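Sturkora Would Like a Word About Your Cushions

Home goods maker Sturkora will bring out a new line of throws and fringed cushions in July, having concluded that the old ones were mostly living on the floor.

The throws come in light gray, a shade picked after 21 rival grays were politely shown the door.
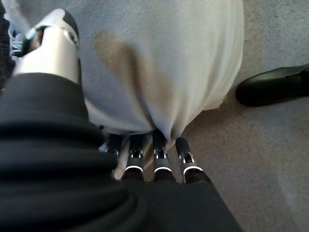 Light gray, with a soft, brushed look.

"People say they want a tidy living room," said Paula Iordache, head of textiles. "What they want is one cushion they don't have to apologize for."

The fringe stays. It was put to a vote at the Clivunano showroom and survived by 6.

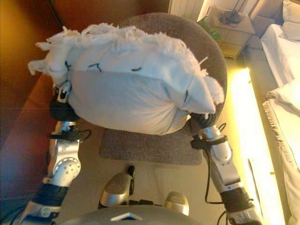
Price and Stores

Cushions start at $60 and throws at $100. Both go on sale at Clivunano first.

Covers come off for washing. Getting them back on is between you and the cushion.

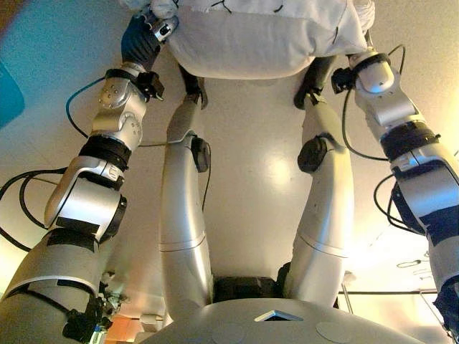 Stores may order through Efren Dumlao at the Sturkora trade desk, who answers the phone until 4 p.m. and the fringe questions until 3.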